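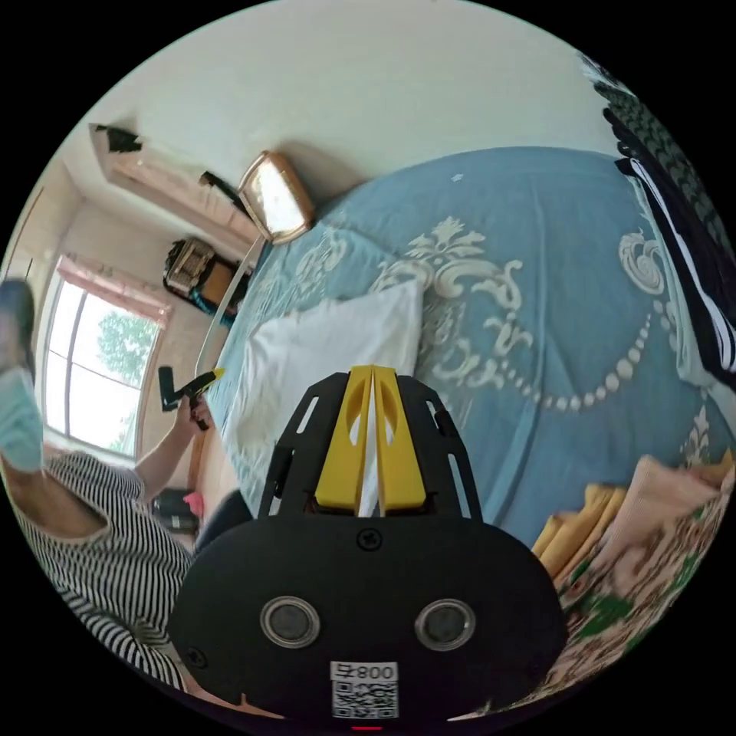
Page last changed: September, 16:40, by Heather L.

Project notebook, household tasks group (Windley students). Bedroom work, day 7.

Started late. Spent the first half hour on the task list from Yung-ching, which had "make bed" and "straighten bed" as separate items and no word on where one ends. For now: straighten = cover and pillow only, nothing comes off the bed. Make = starts from bare sheet. Will ask him to put that in the sheet properly.

Hand-held grippers again, two of them. Fingers open and close fine. Grip on thick covers still poor if you come in flat, much better if you go in at a steep angle and pinch a fold first. Ankica worked this out last time and wrote it on the back of the Oberholzer delivery note, so copying it here before it gets binned.

Rules as agreed with Silvia:
- no bare hands on the cloth once recording has begun
- one task per take, stop, say the task name out loud, start again
- if you drop it, carry on. Dropped and picked up is a good take
- don't rush the let-go. Open fingers, wait, then move off

I broke the last one more than anybody. Three takes in a row where I pulled away before the fingers were fully open and dragged the cloth with me. Marked them as bad in the log, Silvia says keep them with a flag.

Pillow is harder than it looks. Soft corner folds in on itself and the fingers close on nothing much. Go for the edge seam.

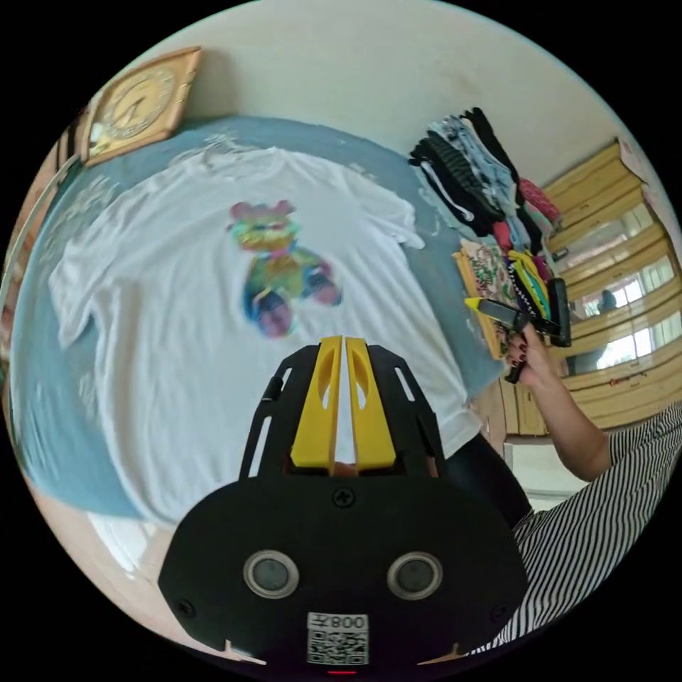 T-shirts next. Order we settled on is sleeves in, then sides to middle, then bottom up to collar. Mateja does bottom up first and then sides, which is quicker but the print ends up inside and she thinks the model will have trouble telling front from back. Not convinced. We should record both and let Stemetham sort it out when we send the set over, thats what the meeting is for.

Laying flat counts as its own task from now on. Was being lumped in with folding and made those takes far too long.

Target for the whole project is 185 good takes before the Flirkbridge open day. Not there yet. Bedroom is slow, kitchen went much faster — hard things stay where you put them.

Things that went wrong:
Log sheet had the left and right columns swapped at the top of page two. Fixed in pen, needs fixing in the file too.
Charger left in the other bag. Again.
Clock on the laptop is 2 minutes out from the gripper clocks. Wrote the offset at the top of the log, but somebody please set it right before next time. 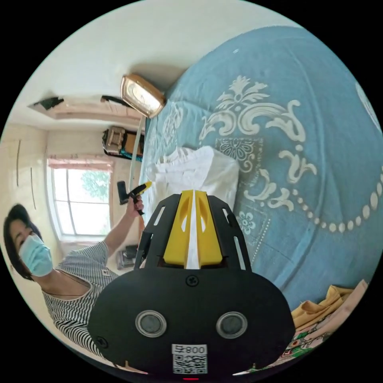

Asked Ankica if we could do a long take at the end, everything in one go, pillow and cover and clothes. She says no, short ones untill the short ones are clean. Fair enough.

To do
- rename takes, old scheme has spaces in the names and the upload script falls over
- split laying flat out of the folding folder
- Heather: write up steep angle grip for the handbook, with a sketch
- ask Yung-ching re make / straighten
- try socks?? pairing them looks horrible with these fingers

Stopping here, wrists gone.

Filed under: Student projects, Robot grippers, Notebook

Print this entry | E-mail this entry

Comments (3)

Mateja Omerović
The sides-last fold isn't only quicker, it also needs fewer regrips. Will bring my count from the log. Happy to record both though.

Yung-ching Shih
Make/straighten now changed in the task list. Straighten includes moving the pillow, doesn't include clothes lying on the bed. Clothes are under "tidy".

Silvia Dvořáček
Page two fixed in the file. Please don't rename anything until I've taken a copy!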